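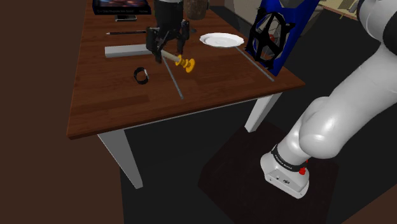
Clematbridge Fungus Group - Members' Diary

Thursday, late, boots still on the mat

What a day! I had more or less given up on the waxcaps for this year after that dry spell, and then we walked into the old churchyard at Droltport this morning and there they were, all down the north side between the yews and the wall. Scarlet ones, yellow ones, a whole ring of snowy ones, and right by the gate a little clump of parrot waxcaps with the green still on them. I got down on my knees straight away and ruined a perfectly good pair of trousers.

It had rained all night and the grass was soaking, but the sun came through just after we started and everything shone. Marlene Kleinschmidt had brought the good hand lens and the big flask, so we were well looked after. She found the pink one. I walked straight past it (twice, I think) and she called me back and pointed, and there it stood under a bit of bramble, pale pink and pointed like a ballet skirt turned the wrong way up. I have wanted to see a pink waxcap for as long as I've been doing this. I made a dreadful noise and frightened a blackbird.

We did the churchyard until noon and then took the lane down to Montecinos Wood, 300 metres or so of mud. Less colour in there but plenty to look at - candlesnuff on nearly every stump, jelly ear on the elder by the stile, and a lovely tier of turkeytail on the fallen beech. The honey fungus has gone over completely and is now just black slime. There was a small brown thing in the leaf litter that we argued over for ages. I said it was a bonnet and Marlene said it wasn't, and it smelled faintly of radish when she crushed a bit, so I expect she's right. I've got a cap on a piece of glass under a tumbler now and will see what colour the spores come out in the morning.

Lunch on the wall: cheese and pickle, an apple, and some of the ginger cake from Sunday, which has gone nicely sticky. A man walking two spaniels stopped and asked if we were going to eat what we'd found. We said no, we only look, and he seemed quite disappointed for us. Then he told us there were "big red ones with spots" by the reservoir at Ostirura, under the birches, so that's where I want to go next if the frost holds off. Fly agarics are common enough but I never get tired of them.

Typed up the list after tea. Adding today's finds brings the group's total to 2,045 records, and 10 of today's were waxcaps, which must be our best morning in that churchyard. I must write and thank them for leaving the mowing so late in the year. They rake the cuttings off too, and it makes all the difference to the grass.

Things to remember: the path by the lower gate is flooded, go round. New pencil needed. Return Marlene's book on grassland fungi, which I have had since June and still haven't finished the chapter on earthtongues. We looked for earthtongues today and didn't see a single one, so they are still on my wish list.

Knees very sore. Going to have a bath and then look at the pink one's photo again on Marlene's email.

Recent diary entries
Puffballs on the cricket field
A wet afternoon at Ostirura reservoir
Spore prints for beginners
First chanterelles, Montecinos Wood
What grows on a dead elder

Last updated: November 20, 2025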